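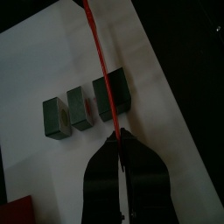 Gripper comparison, bench inspection before each cord run – Samurcombe workshop, November round. Please go through the whole sheet with a cup of coffee and no hurry, because the two sets of fingers we are comparing (the Uvmont flat plates and the Lernari padded ones) behave quite differently on thin, soft things. With the black plates the red cord has to sit right in the seam between the fingertips and run past the green blocks without catching on them, and it is very easy to think you have a good pinch when you only have the edge of one.

Filled in by: Berwyn Humphreys
Checked by: Nayara Miranda
Fingers fitted: Uvmont flat plates

1. Emergency stop pressed and released, arm stays put until re-enabled.
OK. Tried it from both sides of the bench. The button by the door is a little stiff, but it does work.

2. Finger screws snug, no wobble at the tips.
OK after tightening. One was a quarter turn loose. Liis, I know you did these last month, so I suspect they are creeping and we should look at them every time.

3. Fingertips meet along their whole length when closed empty.
OK. Paper strip held at top, middle and bottom.

4. Grip force set to 5 newtons for cord.
OK. It was still on the setting from the box trials when I came in! Please, please set it back when you finish.

5. Cord free of frays and knots.
OK, though I would like a fresh length before the Lernari fingers go on, so that both sets get a fair start.

6. Tabletop clean, blocks in place.
Comment: there are smudges and light creases on the white surface. Nothing that stops a run, but Ehsan would like it wiped down before we compare wrist camera pictures.

7. Wrist camera cable clear of the last joint through a full turn.
NOT OK at first. It rubbed near the end of the turn, so I moved the clip back and ran it again slowly – fine now. Nayara watched the second turn with me.

8. Cycle counter noted before start.
925 at the start of the session. The last sheet stopped at 176 and was never closed out, so if anyone remembers the runs in between, do write them in.

9. Hands and sleeves clear, second person at the stop button.
OK, thank you Nayara.

Still open: spare screws for the plates (Domenica is ordering), and a decision on thread lock, which I would rather leave to Liis. Next check is due when the Lernari fingers are fitted. Use a new sheet for that one, please.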